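Section 4: Washing Sportswear and Printed Fabrics

Welcome back! If you have come straight from Section 3, your Valluno washer is level, the hoses are snug, and you have run the empty cleaning cycle at least once. If you skipped that last part (plenty of us do), please go back and run it now, before any clothes you care about go in the drum.

The Sport cycle is the one most owners end up using more than they expected. It is gentler than Everyday, it keeps the water cool, and it spins slowly enough that printed numbers and letters don't get creased into the fabric. It takes 38 minutes from the moment the door locks, not counting any extra rinse you add.

4.1 Before you load

1. Read the care label on every item. Where the label and this guide disagree, follow the label.

2. Empty the pockets, including the little key pocket inside the waistband of running shorts. Close all zippers and hook-and-loop tabs.

3. Turn printed garments inside out. It feels fussy the first few times, and then your hands start doing it while you're thinking about dinner.

4. Sort by color. Red, navy, and black shirts should go in by themselves for the first three washes, and white shirts should never keep them company.

5. Treat grass and mud stains with a dab of liquid detergent and leave them for ten minutes. Let thick mud dry first and brush it off outdoors.

Note: The drum should be no more than half full for this cycle. A good test is to slide your open hand in over the top of the load. If you have to push, take a few things out.

4.2 Starting the cycle

1. Turn the dial to Sport. The display shows 38.

2. Pour liquid detergent into the left-hand drawer, up to the lower line. Please don't use fabric softener with sportswear. It leaves a coating that stops the cloth from drying properly and holds on to smells.

3. Press Temp until the light stands next to Cold. Warm is available for socks and towels, but it is hard on prints.

4. If anyone in the house has sensitive skin, press Rinse+ once. This adds a second rinse, and the display changes to show the new time.

5. Close the door firmly and press Start. You will hear a click, and then a pause that always seems a bit too long. The machine is weighing the load and will begin to fill on its own.

Caution: Do not pull on the door while the lock light is on. If you have left something behind that must come out, press and hold Pause, wait for the light to go off, and open the door slowly.

4.3 Drying and putting away

1. Take the load out as soon as you hear the chime. Damp shirts left in a heap pick up creases, and creases in a printed number are stubborn.

2. Give each shirt one good shake and hang it, still inside out, in the shade or on an indoor rack.

3. If you must use a dryer, choose the lowest heat and stop while the shirt is still slightly damp at the seams.

4. Never iron directly on a print. Turn the shirt inside out, lay a thin cotton cloth over it, and use a cool iron without steam.

5. When the shirt is fully dry, turn it right side out and lay it on a clean, flat surface. Smooth it with your palms from the middle outward, then fold the bottom hem up. Keep your folds loose over any lettering, and choose a slightly different spot each time so the same line isn't pressed over and over.

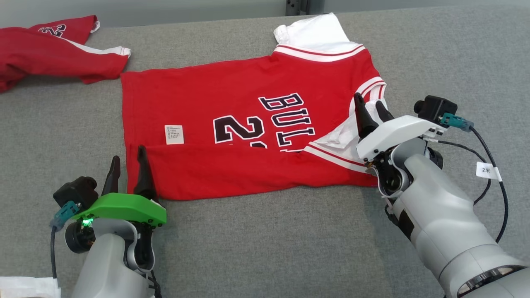 Ziko wrote to our help desk that the shirts in the house still smelled a little sour after a cold wash, even with the correct amount of detergent, and wondered whether a hotter cycle was the only cure. Happily, it isn't. Try Rinse+ for the next few loads, and leave the door and the drawer open a few inches between washes so the drum can air out. If the smell hangs on, clean the filter as shown in Section 6, where a surprising amount of lint likes to settle.

4.4 If the display shows a code

219: The load is out of balance. Press Pause, open the door when the lock light goes off, spread the clothes evenly, and press Start again.

100: The machine is not getting enough water. Check that the tap is fully open and that the hose has no kinks behind the cabinet.

For any other code, switch the machine off at the wall, wait five minutes, and switch it on again. If the code comes back, write it down and contact the help desk before running another load.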